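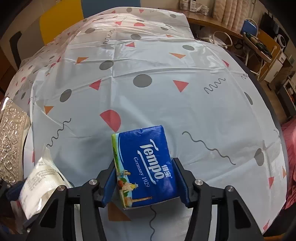
Mevness House Residents' Association
Minutes of the common room meeting, 31st March

Present: 11 residents, the chair and the secretary. Apologies were received from apartments 5 and 25.

1. Minutes of the last meeting

Accepted with one correction. The shelf by the window was paid for out of the social fund, not the repair fund.

2. Matters arising

The radiator under the notice board has been bled and is working. The second key to the hall closet has still not been found. The secretary will ask the building office for a copy and pay for it from petty cash.

3. Round table and tablecloth

The meeting discussed whether to keep the plastic cloth on the round table. Two residents find the pattern of circles and triangles too busy and would like a plain one. Others said it wipes clean and is cheerful, and that a plain cloth would show every tea stain. It was noted that the cloth has creases. One resident asked if it could be ironed. It was agreed that nobody should try this with plastic. The cloth will be taken off after the Thursday lunch, rolled on a cardboard tube and put back the next morning to see if the creases drop out.

Agreed: keep the present cloth until August and look at it again then.

4. Things kept on the table

There have been complaints that the table fills up between meals and has to be cleared before anyone can sit down to play cards. After some discussion the following was agreed.

The silver embossed box stays on the table. It should stand near the edge, out of the way of plates. It is not to be washed in the sink. A dry cloth is enough, and a soft brush for the flower pattern.

Tissues stay on the table. The Tempo packs are the ones most people prefer, as they do not fall apart, and the meeting asked that the same kind be bought again. One pack is to be out at a time and the rest kept in the closet. Whoever finishes a pack puts out the next one and throws the empty wrapper away.

Loose packets of any kind are to go in the drawer after a meal. Several residents cannot read the Chinese on some of the packets and have asked what is in them. Anyone bringing in packets is asked to write the contents on the drawer list in English as well.

Newspapers, mail and medicine are not to be left on the table at all.

5. Supplies

The last order from Abubakari came to $212, delivery included. This covered paper goods, dish soap, tea and trash bags. The delivery was left in the lobby and had to be carried up in two trips. The secretary will ask for it to be brought to the common room door next time.

A resident suggested trying Vila for the paper goods - the prices are lower but there is a minimum order. It was felt that there is no room in the closet for a larger order at present. No change for now.

6. Closet

The bottom shelf is still blocked by the folding chairs from the Prorkberg outing. These belong to the building office and will be returned this week. Once they are gone, tissues and paper towels will move to the bottom shelf, and the cleaning things will go higher up.

7. Any other business

The wall clock is slow. A new battery will be tried first.

A request to move the round table closer to the window was put off. The table needs to be measured, along with the space between the window and the bookcase - the wheelchair route to the kitchen has to stay open.

The meeting closed at 5 p.m. The date of the next meeting will be posted on the notice board.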